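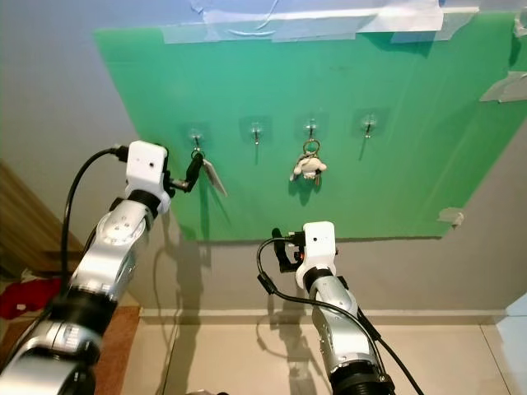
28 October 2019

Talking post for the Salazar playground, second build. The September unit came back from the story corner with the speaker dead and the crank stiff. Opened it on the bench with Yaneth Apaza.

Speaker fault is an open circuit in the lead between the fixed base and the turning head. The head travels 177 degrees between stops and the lead had been run straight up through the collar, so children turning it hard to the left pulled on the solder joint every time. Speaker itself measures fine. Amplifier fine.

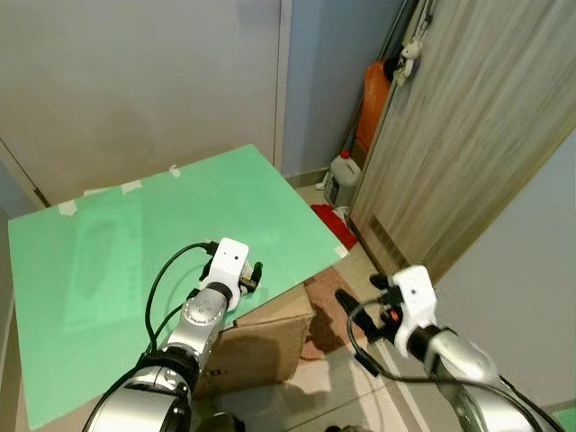

New lead cut 90 mm longer than the old one and clamped at both ends, with the spare length left outside the collar. The shape to copy is the black cable on the left arm, which loops up from the base and over the top to the gripper housing. The long droop on the right one is no use to us – small hands would be in it at once. Cover over the loop to be screwed down, no clips.

Crank: sand in the lower bush. Cleaned, refitted dry, turns freely by hand. Ankica Berisha wants a felt washer under the cap. I would sooner have a drain slot and let the sand fall through. Trying both, washer on unit 1, slot on unit 2. 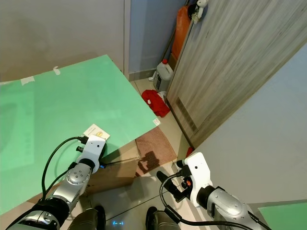
Unit 2 otherwise as unit 1, same Fodberg amplifier, same fixings. Ran the head stop to stop 13 times with a story playing, no crackle. Not a proper test, repeat with the cover on.

Volume still too high for the houses behind the fence. Limit in the amplifier settings, leave the knob off altogether.

To do:

- order felt, two thicknesses
- recut the label plate, "turn gently" is too small to read from a pushchair
- ask Isano if the post base can move clear of the sandpit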